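The Office of Weights at Tristow

Notice is given that the Tristow town clock, having lost two minutes each January since its installation, shall no longer be corrected. Residents who have arrived early by the former reckoning may apply to this Office for the return of their time. Claims must be made in writing.

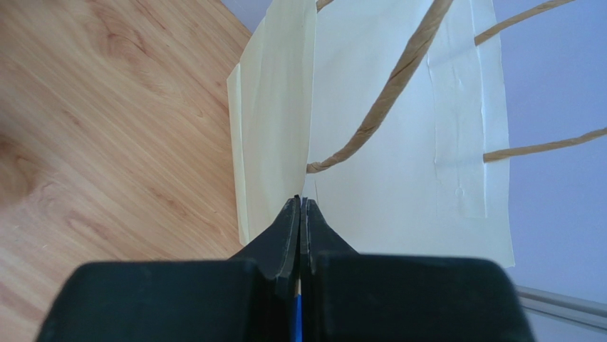

The Office received 212 claims. Magdolna Dobos requested hers in a single afternoon, to be spent at the river with her late sister. Examiner Danylo Hladun found no provision under which this could be refused.

The claim was granted at four o'clock. The Redberg ferry was held at the landing until both passengers had come ashore.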